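3.2 Work surface

All 388 placements were carried out on one table at the Midevport site. The top is white and plain, with a smooth finish, and it was chosen so that the outline of a dark article would stand out against it. Small specks on the surface were left as they were and do not enter into the measurements. Figure 2 shows the surface from close range.
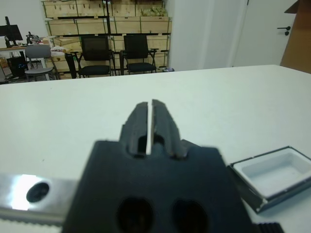

3.3 Articles and layout

Two articles are considered in this section: a black rectangular device with a narrow lit strip along its face, and a black tray or case with a raised rim and a paler inner surface. In Figure 3 the device lies at a slant and the tray lies flat beside it, near the centre of the table. 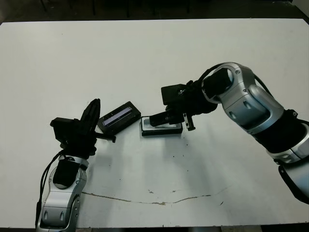
Layouts were grouped by the angle between the long sides of the two articles, following the Zindari scheme, with 6 angle classes in all. Slanted layouts were scored apart from parallel ones.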